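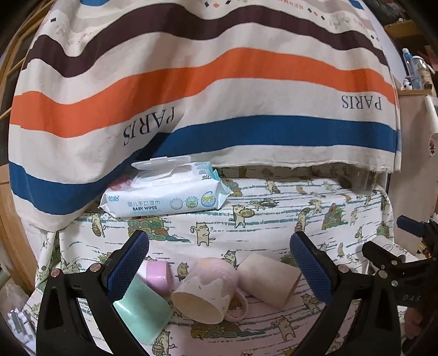 Fig. 1. Work table with the cat-print cover. The striped PARIS cloth hangs behind it and an open pack of baby wipes is on the table.

Home | Courses | Student Work | Archive
Student Work > Textiles and Home > Project Reports

Wiping, Brushing or Washing: Care of Printed Table Fabrics
Skye Sutherland
Submitted 2/21/20
Shares 13 | Comments 2

1. Purpose

The aim of this project was to compare three ways of dealing with small food stains on printed fabric: wiping with a baby wipe, dry brushing, and hand washing. Many people cover a table with a printed cloth and then clean it the way they would clean a bare table. I wanted to know how well that works and what it does to the print.

The project ran for ten weeks and started in December. It was done in the textiles room at Barua House, on the long table by the sinks. I chose this topic after my proposal on curtain linings was turned down for cost.

2. Fabrics

Two fabrics were used for the main part of the project.

Fabric A is the table cover. It has a white ground with horizontal teal lines that look like brush strokes, and a repeated print of cartoon cats. Some of the cats carry baskets and some hold round trays. The outlines are cream, yellow and green. There are also small stacked round shapes in the print, in olive, red and teal. I first wrote these down as cushions, but my lab partner thought they were rolls of something, so in my notes they are just called "stacks."

Fabric B is the striped cloth. It is cream with bold stripes in blue, dark brown and orange, and the word PARIS is printed on it in dark capitals. The brown stripe is wavy. One part of the bottom edge is slightly frayed. I noted the fraying because a loose edge can get worse with washing, and I did not want to count old damage as new damage.

Both fabrics came from the remnant bin at Zurnivham, a shop near the bus station. Neither had a care label. The shop could not say what the fibers were. I bought enough of each to cut test squares and still have a large piece left over. The large pieces were kept whole and used for the color comparison.

3. Stains

Four stains were used: black tea, tomato sauce, cooking oil, and blackberry jam. Each was put on with a measuring spoon, a quarter teaspoon at a time, and left for 13 minutes before cleaning. I picked 13 minutes because that was how long it took me to do a full row of squares and get back to the first one. It would have been better to choose the time first and fit the work to it.

In all, 193 squares were stained and scored. This was fewer than I planned. The plan was for 200, but seven squares from Fabric B were cut too small and the stain ran off the edge, so they were left out.

4. Methods

Wiping. A baby wipe was taken from the pack and folded once. The stain was blotted, then wiped from the outside toward the middle. A clean part of the wipe was used each time. The lid had to be closed between rows. During the first session I left it open too long and the top wipes dried out, and I threw those away and did the row again.

Brushing. The stain was left to dry fully and then brushed with a soft nail brush, ten strokes in each direction.

Hand washing. The square was washed in a basin of lukewarm water with one capful of Brekis liquid, rinsed twice, and dried flat on a rack.

Each square was scored from 0 to 4 under the same ceiling light. A score of 4 meant I could not find the stain. A score of 0 meant no change. My lab partner scored the squares as well without knowing which method had been used. Where our scores were different we took the average.

5. Results

Hand washing gave the best scores on both fabrics for tea, tomato and jam. Most of those squares scored 3 or 4. Oil was harder to remove and came out at 2 on most squares.

Wiping came second. It did well on jam and fairly well on tomato sauce if the stain was blotted first. When I forgot to blot, the sauce spread and left a pink ring larger than the stain I started with. Tea came out only partly. On oil the wipes made almost no difference.

Brushing was the weakest method. It took off dried jam in flakes but left the color behind. It did nothing to tea or oil.

The pattern had an effect on the scores that I did not expect. On Fabric A, tomato sauce was easy to see on the white areas but hard to find next to the red stacks. On Fabric B, jam on the brown stripe was nearly invisible, even before cleaning. After the first two sessions I placed all stains on the lightest part of each square. The earlier squares were kept in the results, so some of them may have scores that are too high.

6. Color and wear

To check for color loss, I laid the cleaned squares against the large uncut piece of the same fabric. Wiping did not change the color of either print. Hand washing made the orange on Fabric B slightly paler. The teal lines on Fabric A looked the same after washing as before.

Edges were a bigger problem than color. Washed squares of Fabric B frayed on all four sides. Fabric A frayed much less. I should have finished the edges with a zigzag stitch before starting, and my instructor said this in week two, but by then most of the squares were cut.

Wiped squares felt a little sticky for a few hours. This went away by the next day.

7. Time and cost

I kept a record of minutes for each session. Hand washing took 404 minutes of work, not counting drying. Wiping took 112 minutes. Brushing took less than either of them, but I stopped timing it after the third session because the results were so poor.

The wipes cost more per stain than the washing liquid. For one small spill the difference is a few cents. For a cover that gets stained every day it would add up, and the used wipes also fill the trash can quickly. I did not work out a figure for waste.

8. Problems

The fiber content of both fabrics is unknown. I asked to use the fiber test kit from Bretach, but it was booked through the end of the term. Without it I cannot say if the results would hold for cotton or for a blend.

Only one brand of wipes was used. Other wipes may have more or less liquid in them.

The light in the room was not the same in the morning and the afternoon, even with the ceiling light on. Scores from afternoon sessions were a bit lower for tea.

9. Recommendations

For jam or sauce on a printed table cover, blot first, then wipe, and wash the cover later if a mark is left. For tea, go straight to washing. Oil needs something else, and a grease remover should be tested on a spare corner first.

Do not brush wet stains. I tried this on three spare squares and it pushed the sauce into the weave.

If the project is repeated, I would finish all edges before the first wash, use plain white squares along with the printed ones, and test tablecloths with a known fiber content. The score sheets and the remaining squares are in the blue folder in the textiles room, second shelf.

Tags: fabric care, stains, table linens, student projects
Previous report | Next report | Back to list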